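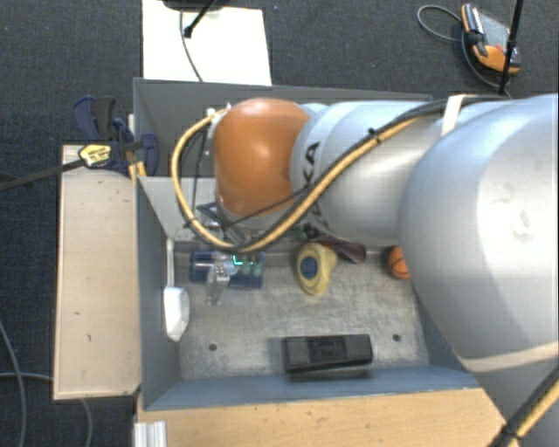 1/ Okay, a few of you asked how the letter project is going, and I kept typing long replies to each of you separately, so I'm going to put it all in one thread and then go make dinner. Get comfortable, because you know how I am.

2/ For anyone new: my great-aunt, Hannelore Brunner, wrote letters her whole adult life, and she kept carbon copies of nearly everything she sent. When she passed, the whole lot came to me in two suitcases. There are 521 letters. I've been reading them in order since June.

3/ I want to say right away that these aren't important letters. She didn't know anybody famous and she wasn't hiding anything (my cousin is still hoping). They're about the price of plums and who married whom and whether the train to Deranberg was running on the new timetable. I love them so much.

4/ My rule is 6 letters a night and then I stop, even when it's a good stretch. I broke the rule exactly once, during the Bellini business, which I'll get to. I was up past two in the morning and I regret nothing.

5/ First, the handwriting. The early ones are typed but she'd add notes in the margins by hand, in an old German script that I couldn't read at all when I started. I printed out an alphabet chart and taped it inside a kitchen cabinet so I'd see it every time I reached for a coffee mug. It took me a whole summer to stop mixing up the e and the n.

6/ If you're trying to learn it yourself, start with words you can guess. Dates, greetings, names of relatives. "Dear" is a wonderful word because it's in every single letter and it's always in the same place. Once you have those letters down you go hunting for them everywhere else, like a crossword.

7/ And read out loud! I can't tell you how many times I've stared at a squiggle for ten minutes and then said the sentence in my terrible accent and there it was. My dog has heard a great deal about plums.

8/ Now, Bellini. Bellini was a shoe shop on the street where she lived, and for a stretch of several years she was at war with it. She had bought a pair of brown walking shoes there and the left heel came off on a church outing, halfway up a hill, in front of people whose opinion she cared about.

9/ She wrote to them. They wrote back offering to repair it for half price. She wrote again. This went on for 23... no, I should go look before I say a number, I always get it wrong. It went on for a good long while. The letters get shorter and more polite each time, and by the end they are so polite they could take the paint off a door.

10/ My favorite closing line from the whole run: "I remain, on one shoe, yours sincerely." I laughed so hard I had to get up and walk around the house.

11/ And then, with no explanation at all, there's a letter a year later to her sister where she mentions that she's wearing her new Bellini sandals and they're very comfortable. I've gone back through everything on either side and I can't find out what happened. Did they apologize? Did the owner change? It's driving me up the wall.

12/ The other big thread is Sarneo, the lake town where she spent her holidays. Same boarding house every time, same room if she could get it. She describes the breakfast in every letter home as if her sister had never heard of a boiled egg.

13/ I used to skim those. Then I noticed that she was keeping track of things, in her way. The landlady's boy is learning to swim, then he's carrying the bags up, then he's away at school, then he's back and behind the desk and she's complaining that he charges too much. It's a whole life in there, in between the eggs.

14/ A bit of practical stuff, because I do get asked. Carbon copies are on very thin paper and they don't like being handled. I wash and dry my hands, I work at a clear table with no drinks on it, and I turn each sheet by sliding a piece of plain card underneath and flipping the two together.

15/ No tape! Please, no tape, not even the nice kind. I did it on a torn corner early on and I've felt bad about it ever since. If something is torn I put both pieces in the same folder and write it down in my notes.

16/ Take the metal paper clips off, too. Hers had rusted and left little brown ghosts of themselves on the top sheets. I eased them off by laying the letter flat and holding the paper down with one finger while I lifted the long side of the clip. Go slow.

17/ For folders and boxes I use ones from Plasari, which a reader here recommended (thank you again, I hope you see this). They fit the sheets without folding and the lids stay put. I spent more than I meant to. I've been spending more than I meant to on this since the first week.

18/ I type up every letter on the same night I read it. If I wait until the next day I've already lost the thread of who "the tall one" is. There's a running list of people at the back of my notebook, and it passed 200 names last month. At least nine of them are called Maria.

19/ The hardest part hasn't been the script or the paper. There was a run of letters after her husband died where she hardly says anything. Weather, coal, thank you for the cake. I typed those up slowly and didn't do my full number some nights. She does start joking again. It's a remark about a neighbor's hat, and I was so glad to see it that I called my mother.

20/ My mother, by the way, remembered the hat.

21/ Somebody asked if I'm going to make it into a book. I don't think so! I'd like to print a few copies for the family, spiral bound, with a list of who's who and maybe a hand-drawn map of her street. My brother says I should cut the egg passages. My brother will be getting a copy with every egg in it.

22/ Somebody else asked about translating. I'm doing a plain English version next to the German, page by page, and I keep it pretty literal. She has a way of putting the most important thing at the very end of a sentence, after you've stopped paying attention, and English keeps wanting to move it to the front. I'm trying to leave it where she put it.

23/ If you have a box like this in a closet somewhere, and I know several of you do because you've told me, pull out one letter tonight. You don't have to be organized about it. I had no system for the first month and I only had to redo part of it.

24/ And ask your older relatives the small questions while you're at it — what was the shop on the corner, who had the first telephone, what did everybody eat on holiday. I asked my mother about Bellini and she told me it smelled of glue and peppermint, and now I can't read those letters without smelling it.

25/ I'm somewhere past the middle of the second suitcase. Tomorrow's batch starts with one addressed to the railway company, two pages, single spaced, and I've been very good and haven't peeked.

26/ Dinner is going to be late. Send me your script questions and your stubborn squiggles, I'll go through the replies tonight once the dog's been out.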